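Hand-held gripper set: preparing and checking before a session

By Zorica Matić
November 20, 2025
4 min read

Section 3. Daily set-up

You need the two grippers, the recorder unit with its belt and the signal cable. Do these steps in the same order each time.

1. Put the recorder on the belt and close the buckle. The unit should sit at the hip and not move when you bend.
2. Connect the cable to the recorder first, then to the gripper. Turn the ring until it stops.
3. Lead the cable along the arm. Leave enough slack at the elbow to lift the hand over your head.
4. Switch on each gripper and wait for the green light.
5. Clean the square markers with a dry cloth. Do not use alcohol – it makes the print gray after some weeks.
6. Close and open the fingers 20 times. The tips must meet without a step between them.

Caution: do not pull the connector by the cable. We replaced 17 cables in March for this reason. 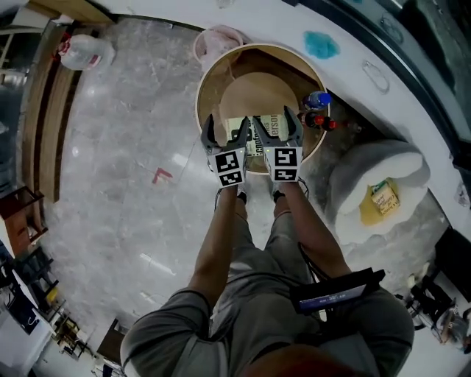

How often should the finger tips be changed?

Change them after 3,000 closings, or earlier if an edge is worn. Always change both tips of one gripper together, and repeat step 6 after the change.

Before the first grasp, hold both grippers in front of the body with the markers facing up, and stay still until the recorder screen shows the session number. Then work at normal speed. If a sleeve falls over a marker, stop and roll it back.

Note: if the green light goes off during work, finish the movement, put the gripper down and check the battery cover. On the older Clulent housings the cover can open a little by itself.

7. At the end, switch off the grippers before the recorder. In the other order the last file can be lost.

Comments

Anselmo Pacheco: Is the ring in step 2 the same on the left side? Mine turns only half way.

Zorica Matić: It is the same part. Please look for dust in the thread, mine had it too.

Ntombi Steyn: Step 7 saved my file 169, thank you!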